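Lakgate releases Mumik, a planning checker for two-handed household tidying, and asks buyers to expect less

BARREDO, 25/02/2018

Lakgate today releases Mumik, a software package that reads recordings of two-gripper handling work and checks whether a proposed motion plan makes sense before it is sent to an arm. It does not tidy your house. It will not let a robot tidy your house either, at least not by itself, and we would ask resellers to stop putting that on their pages.

Mumik takes in recordings of grippers working among ordinary household things, builds a rough map of what is graspable and what is in the way, and then scores each step of a plan. A step that sends a finger through the side of a bag gets a low score. A step the software can't judge gets marked as unknown, and the plan stops there until a person has looked at it.
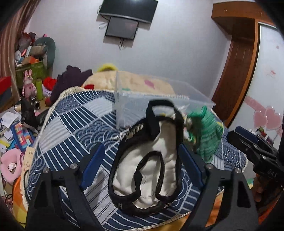
What we tested, and how

The release version was tuned on 3000 recordings and checked against another 3000 that the tuning never touched. We know that a matching pair of numbers looks tidy on a slide. It says very little about the next room, the next lamp or the next tablecloth, and we have turned down requests to boil the check down to one success rate for the brochure.

Soft things remain the weak point. An open fabric bag has a rim, a lining and handles that can fold into the opening, and Mumik will sometimes treat a handle lying across a lining as part of the lining. The planner then proposes a grasp in the wrong place with a perfectly healthy score. Version 9 of the scoring model does this less than the one before it. We would like to say more than "less", but our labels for folded handles were redone halfway through the project and the older results can't fairly be compared.

"I have sat through enough demonstrations where the object was a wooden cube on a grey mat," said Jennylyn Tagle, who leads the planning work at Lakgate. "If your software has only ever been shown the cube, you have bought software for cubes. Ours has been shown a good deal more than that and it still gets things wrong, so please read the error log before you ring us."

Clutter is handled by a separate module called Brelar, which is included in the price. Brelar decides which items are part of the job and which belong to the background.
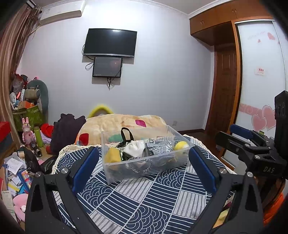 It works from where the fingers have been, and it ignores anything they have not come near for a set stretch of the recording. This is crude. It is also easy to explain to the person who has to sign off the plan, and when it fails you can see why. We tried a cleverer method over the winter and dropped it when it began to lose small items next to large ones for reasons none of us could trace.

Customers can turn Brelar off. Planning then takes longer and the map fills up with things on the far side of the room.

Clear plastic

Much of the sales talk in this field goes quiet when the subject is transparent objects, so we will deal with it in the release itself.
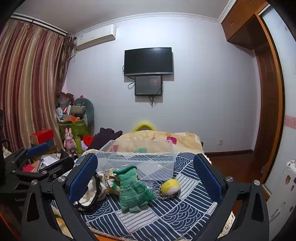
Depth estimates for clear plastic are poor in Mumik, and they were poor in every other package we tried during development. The software leans on texture, and a see-through wall hands it the texture of whatever is behind. Stand an empty clear storage bin on a navy-and-white patchwork cloth and the pattern carries straight on through the sides, which leaves the wide rim as the best thing to hold on to. Mumik now looks for rims first and refuses to score a side grasp if it can't find one. That refusal is the whole of our progress on the matter. Loose wrapping and crumpled film are still marked unknown nearly every time.

Availability

Mumik is available now to existing Lakgate customers, with a general release in April. A licence covers the planner, the scoring model, Brelar and 1000 recordings for trying out your own settings. Arms, grippers and cameras are not supplied. There is no trial period, but the full list of known faults can be read without signing up for anything, and we suggest starting with it.

Press enquiries: Jennylyn Tagle, Lakgate, Barredo.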